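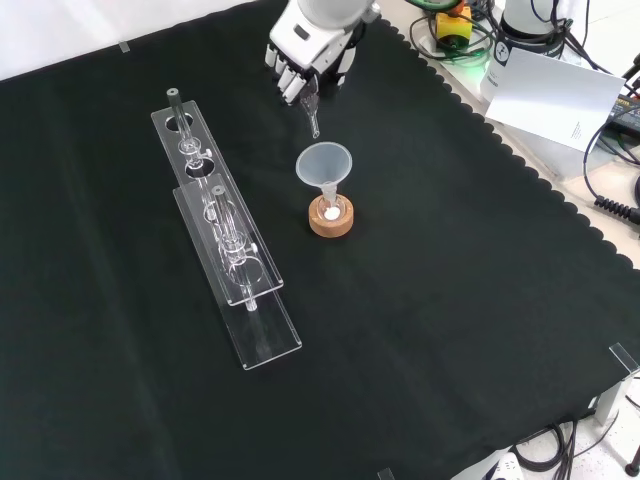

4.3 Recording a session

A session is a run of demonstrations of one task, recorded under one task name. This section covers the pouring and transfer tasks in the Pustinico bench set, which use glass tubes, a funnel and a receiving vessel. Before starting, lay the dark cloth over the table and stand the receiving vessel in its cork ring, with the stem of the funnel inside it. The clear racks go to the left, with the spare tubes upright in them. Leave the middle of the cloth free for the hand to come down from above. If you have not yet calibrated the hand, go back to section 4.1.

Starting up

1. Switch on the arm and wait for the status line in Jultham to read READY.
2. Open the Sessions tab and choose New. Enter the task name exactly as it is printed on the task sheet. Names are case sensitive.
3. Set the episode limit. The default is 169. Do not go above 800 in one session, as the index file becomes slow to open.
4. Press Preview and look at the view from the fixed camera. The funnel mouth and both ends of the held tube must be visible.
5. Press Home. The hand moves to its start position.

Caution: Keep your own hands off the cloth while the arm is homing. Know where the stop button is before you press Home.

Recording an episode

6. Place the tube in the hand by the method in section 4.2. Grip force for glass is set in the task file and should not be changed during a session.
7. Press the left pedal once. A short tone marks the start of the episode.
8. Guide the hand through the task at an even speed. Small corrections are useful to the model and should be left in. Long pauses are not.
9. Press the left pedal again to finish. Two tones mean the episode has been saved.
10. Label the episode Success, Partial or Fail. Use Partial if the tube reached the funnel but touched the rim on the way.
11. Reset the table and repeat from step 6.

Note: Move the cork ring a little between episodes, by up to its own width in any direction. A model trained on one fixed position will miss when the ring is anywhere else.

Note: Failed episodes are kept. Delete one only if the wrong task was recorded or the camera feed dropped out.

Caution: If a tube breaks, press stop, switch off the arm and clear the glass before doing anything else. Shake the cloth out over a bin and check the creases.

Closing the session

12. Press Close Session. Jultham checks each episode for missing joint readings. Allow some 2000 seconds for a full session.
13. Episodes marked in amber have gaps. Open them, trim the gap if it falls at either end, and save. If it falls in the middle, mark the episode Exclude.
14. Copy the session folder to the Takagi store. Do not rename it.

If the check stops with error 3321, the camera clock and the arm clock have drifted apart. Restart both and run the check again from the Sessions tab. The recordings are not affected.

Next: 4.4 Reviewing and relabelling

Last updated: June

Search this guide Enter a word or error code Go

Covitthorpe Robotics | Contact support | Copyright Covitthorpe | Back to top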